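Dotstead Shared Rooms, Estcombe
Minutes of the Users' Meeting held on 13 November 2018

Present: representatives of the Estcombe and Drallcombe user groups, as listed on the signing sheet. Conceição Bettencourt attended for items 2 to 5.

1. Minutes of the previous meeting

The minutes of the June meeting were agreed as a correct record, subject to one change: under item 4, "shelf" should read "drawer". The action on replacement light bulbs had been completed. The action on labelling the key hooks was carried forward.

2. Condition of small storage

The meeting considered the plastic storage kept on the wooden work surface. It was reported that the larger pale yellow-green piece was sound but marked, with a scuffed patch where residue remained, together with dark specks and light scratches. Warm water and washing-up liquid were agreed as the first treatment. Scouring pads are not to be used on any of the plastic items.

A proposal to replace all the storage in one order from Yoo was discussed. Members from Drallcombe were in favour, having found matching units easier to keep in order. Members from Estcombe considered the expense hard to defend while the present items were still in use. The proposal was not put to a vote and may be brought back in the new year.
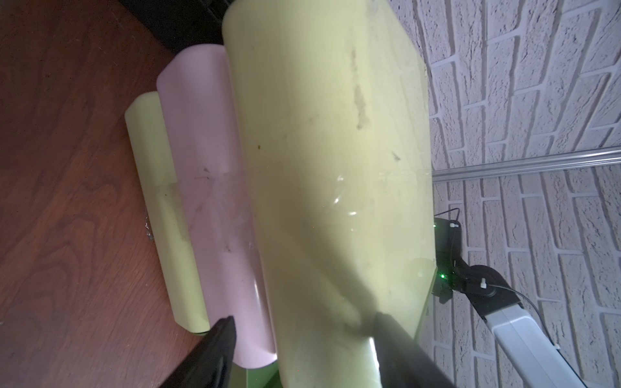 3. Use of the drawer unit

Users were reminded that the drawer unit is intended for snacks in sealed wrappers only. Opened packets should be taken away by the person who opened them. It was noted that the lower drawer had on several occasions been left pulled out, and that hand tools had been set down next to the unit and not returned to the toolbox.

The meeting agreed the following wording for the notice:

Wrapped snacks go in the green drawer.
Pliers and wrenches go in the black toolbox.
Close the drawer and fasten both latches before leaving.

The notice is to be printed on card and displayed at both sites, making 2 copies in all. A suggestion that the drawer be divided into sections was not supported, as the larger packets would no longer lie flat in it.
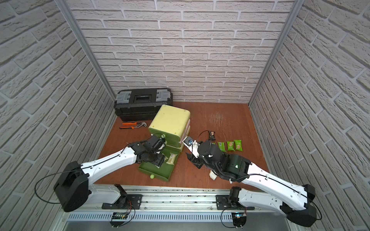

Page last changed: 16:20, item 3 wording corrected

The position of the toolbox was then discussed. It was agreed that it should remain in the back left corner, with its long side facing forward so that the latches can be reached. The orange-handled tools are to be checked against the inventory at the next stocktake. Any tool that is not on the inventory is to be added to it, unless claimed by its owner within the usual notice period.

4. Work surface

The meeting received a report on the red-brown wooden surface. The grain and colour remain good and parts of the finish are still glossy, but there is a dense patch of fine white scratches to one side, and dust had been allowed to gather. Packets left lying on the wood were thought to make matters worse, as users tended to wipe round them.

Two prices had been obtained. Light sanding and re-oiling by hand would cost £145. The same work with a harder varnish would cost £190. Either sum could be met from the £300 set aside for furniture, and the balance would be kept for felt pads and cloths. 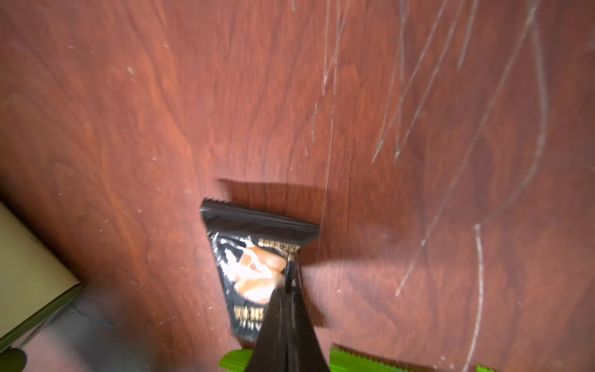
Conceição Bettencourt asked whether varnish would be wise on a surface that was in use most days, and said that at Drallcombe the oiled tops had been far simpler to touch up. She would prefer the cheaper treatment now, with a second coat of oil in June if it was needed. She also asked that soft cloths be kept within reach of the surface.

After discussion the meeting agreed to accept the price of £145. Everything is to be cleared from the wood on the evening before the work begins. A request for a protective sheet over the scratched part was deferred until the new finish could be seen.

5. Tidying at the end of a session

It was agreed that the last group to use the surface should clear it in the following order: wrappers and snack packages first, then loose fittings and lengths of wire, then tools. Pipe fittings belong in the fittings tray and should not be stored with food. The drawer unit is to be left upright with its drawer shut.

The meeting did not agree on who should empty the bin where two groups share an afternoon. The present arrangement continues for the time being.

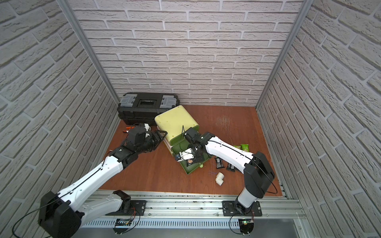 Item 5: storage unit on its side with the green drawer pulled out; toolbox in the back left corner.

6. Any other business

The kettle at Estcombe has been descaled. Users were asked to report missing mugs in the room book.

7. Next meeting

To be held at Drallcombe, on a date to be circulated. Items for the agenda should be sent to the Dotstead office in writing.

Actions
Item 1: key hooks to be labelled (carried forward)
Item 3: notice to be printed and displayed; tools to be checked at stocktake
Item 4: re-oiling to be booked; cloths to be bought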